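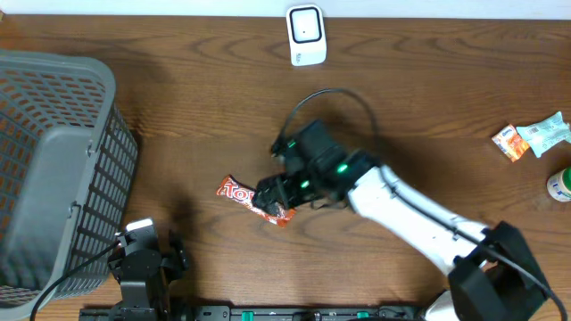
Gray plastic basket on the table, next to a little white square device

To: Juvstead Cider and Country Wine list
Subject: Re: Perry stuck, and is it worth saving?

Okay, I have been waiting all year for somebody to bring up perry, so please forgive the length of this one!

On Thursday a list member wrote:

> I have two carboys of perry from the pears behind the old
> Druven packing shed. The first finished fine. The second
> stopped bubbling at 1.022 and has been sitting there for
> three weeks. Same yeast, same day, same closet. It tastes
> sweet and a little flat, not bad. Do I add more yeast, leave
> it alone, or dump it and start over in the fall? Also, does
> anyone know if the Susetti people still do pressing for
> outsiders? I would rather not do another 9 bushels by hand.

First things first: do NOT dump it. It may not even be stuck. Pears carry sorbitol, a sugar alcohol that wine yeast can't eat, so a perry will nearly always stop higher than a cider made from juice at the same starting gravity. I've had perfectly finished perries sit at 1.008 and a couple at 1.012, and they were some of the nicest things I ever bottled. Now, 1.022 is high even for that, so I think you have some of both going on — a bit of sorbitol you'll never get rid of and a bit of real sugar that the yeast gave up on.

Were the pears in the second carboy riper than the first? You said same day, but you didn't say same tree. The trees on the road side of that shed ripen well ahead of the ones by the creek (or they did when I used to pick there) and soft pears give you a thick, cloudy juice that behaves completely differently. If you kept any notes on which bucket went where, I'd love to see them.

What I would do in your place:

Take another reading, and degas the sample first. Pour it back and forth between two glasses until it quits fizzing. Gas bubbles on the hydrometer will float it up and give you a number that's too high.

Move the carboy someplace warmer. Mid-sixties is plenty. Mine goes in the hall with an old towel around it.

Swirl it gently to bring the yeast back up. Don't splash! You have alcohol in there now and it doesn't want air.

Give it ten days and read it again. If it has dropped even two points, leave it alone and let it work.

If it hasn't budged, make a proper restart. Don't sprinkle dry yeast on top, it almost never takes. Wake up a fresh packet in warm water, add a half cup of plain apple juice, and once it's foaming add a half cup of the perry. When that's going strong, add a cup. Keep doubling until you have a quart or two of happy yeast, and then put the whole thing in. It takes a couple of days and it is so much fun to watch.

One warning. Please don't bottle it at 1.022 just because it has gone quiet. I did that with a plum wine my second year and lost 9 bottles in one warm weekend in the pantry. We were finding purple spots on the ceiling until we repainted. If you really do like it sweet, keep it in the fridge in plastic soda bottles and drink it up by the holidays, checking now and then to see if they've gone hard.

And about it tasting flat, I'm guessing you mean dull and not just lacking in bubbles. Dessert pears are low in acid, and a small dose of malic wakes them right up. Try it in a glass before you touch the carboy. I dissolve a quarter teaspoon in a little water and add it by drops until I like it, then work out the amount for the full batch. Somebody on here blends in crab apple juice for the same purpose and I think that's even better, because you get a little tannin along with it. I've got a gallon of crab in the freezer if you live near enough to come by.

On the pressing question: yes, Susetti still presses for outsiders, or at least they did last August when I called. You bring clean fruit in your own containers and you get back juice from your own fruit, as long as you have enough to fill the press. Smaller lots get pooled with other people's. I'd guess your 9 bushels would be on the small side, so call ahead and ask. They also want the pears firm. I got there once with a load that had turned soft in the truck and it came out of the press like applesauce, squirting sideways between the racks. They were very nice about it.

The other choice is to borrow the list's own press. It's the Ishida with the wooden tub, and it lives in my garage at the moment. It's slower than Susetti's but you can stop and have lunch. We ran 581 pounds of mixed pears through it last season with four people and a scratter, and finished before dark. Get in touch early, the October weekends always go first.

By the way, I finally got my old batch notes typed up, going back to the very first rhubarb. Some 3,972 lines of it, mostly gravities and complaints about the weather! If anybody wants the perry section I'll send it as plain text. There's a whole run in there where I let the crushed pears sit overnight before pressing, and those batches cleared so much better than the rest. I'm doing all of mine that way this fall.

Do write back with the new reading, good or bad. And hang on to a bottle of the first carboy so you can taste them side by side in the spring — perry changes a lot over a winter, and the slow one might be the one you wish you'd made more of.

Happy pressing, everybody!

--
Juvstead Cider and Country Wine list
Please trim your quotes when replying. To leave the list, send a blank message with "unsubscribe" in the subject line.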